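Glossy marble-pattern surfaces: frequently asked questions
Care and fitting | Stultlow range

Answers compiled by Bo-ram Choo. Last revised in February.

Which surfaces do these answers cover?
Glossy marble-pattern sheets and panels in the Stultlow range, used as bench tops, shelf liners and base panels. Natural stone is not covered. See the Henance stone guide for that.

Why do ceiling lights show up on the panel?
A gloss finish reflects any bright fixture above it. Long tube fixtures produce streaks, and the streaks break up wherever the surface is not perfectly flat. The effect is strongest when the panel is viewed at a low angle. Move the light to one side or fit a diffuser.

How do I tell a stain from the printed pattern?
Brown and gray mottling is part of several patterns. Wipe the area with a damp microfiber cloth and compare it under side light. A mark that does not change after two wipes is usually print. If still in doubt, check the area against the pattern sheet supplied with the panel.
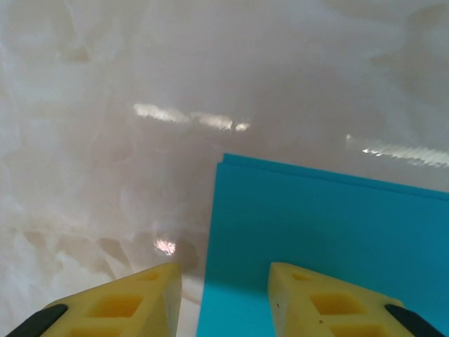

Can I leave craft foam or felt on the surface?
Yes, for short periods. Dyed material should not stay on the panel overnight, and it should never be put down damp. Test a corner first with strong colors. If color transfers, use a mild dish soap solution, leave it for 10 minutes, and rinse. Do not use acetone.

What size panel do I need?
Measure the opening at the front and at the back, and order to the smaller figure. Leave a gap of 3 mm on each side. The narrowest stock width is 453 mm. Cut sizes are made to order by Cidum and cannot be returned.

Can the panel be used with patterned wallpaper?
Yes. Hang the paper first and let the paste dry fully. With a banded damask, set out the bands from the back wall and carry the same height around to the sides. A small error in level is easy to see where two walls meet.

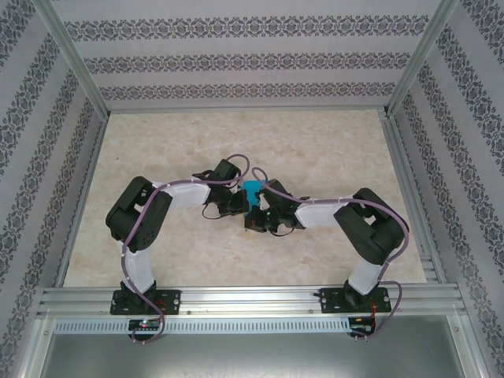 Should I seal the joint between wall and floor panel?
Only if liquids are used in the area. Use a clear, neutral-cure sealant and keep it off the paper. For dry use, leave the joint open so the panel can be lifted out.

How often should it be cleaned?
Dust it before each use. Wash with soap and water every 30 days, or sooner if fingerprints show.

Can scratches be polished out?
Fine ones, yes. Use a plastic polish and a soft cloth. Scratches that catch a fingernail go through the gloss layer and cannot be repaired.

Who do I contact about a damaged panel?
Write to Woo-jin Kang at the Pangaribuan service desk. Include the order number and the panel size.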